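The workshop at Brorkley takes in cable by the boxful. Most of it comes from house clearances and from the rental firm Itberg, which drops off whatever its crews no longer want to untangle. The woman who sorts it has been doing the job for five years and asked that her name be left out. "Put down that I like wire," she said. "That's enough."

She works on the floor. There is a bench along the wall, but she gave up on it early. "A long cable falls off a bench and takes three others with it," she said. "On the floor it has nowhere to go."

Her method is simple. Anything thick gets coiled and tied. Anything thin goes in a basket, one kind to a basket if she can manage it. Wire over 76 inches long is kept for the repair class in Luserow, and the short ends go for scrap. She doesn't measure every piece. After a while, she said, you know it by the length of your arm.

I asked why plastic baskets and not boxes. She had tried cardboard first. "It got soft and the bottoms went," she said. "With a basket you can tip it, rinse it, and see through the holes what you've got." The colors were whatever the store in Cuesta had that day. She has stopped trying to make the colors mean anything – people put things in the wrong one either way.

Striped wire is her favorite to handle. Green and yellow is used for grounding in many places, and she sets it aside with some care. She doesn't let anyone reuse a piece with a nick in it.

"Don't pull," she said, when I asked what she tells new people. "Everyone pulls. Find the loop, open it up, and let it lie down by itself."

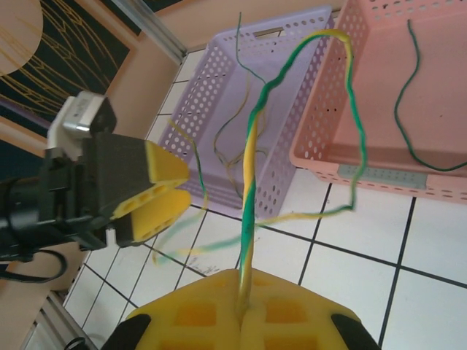 *443 words, 2 min read*

The purple basket and the pink one sit next to each other on the white tile, with thin wire in both: green and yellow in the first, dark green in the second. The thick striped cable is still out. She said the thin stuff takes longer than the heavy stuff, every time, and that a small tangle can use up most of a morning.

She would like a second shelf before next June. She would also like people to stop taping their cables. "The glue stays on for years," she said. "Use string."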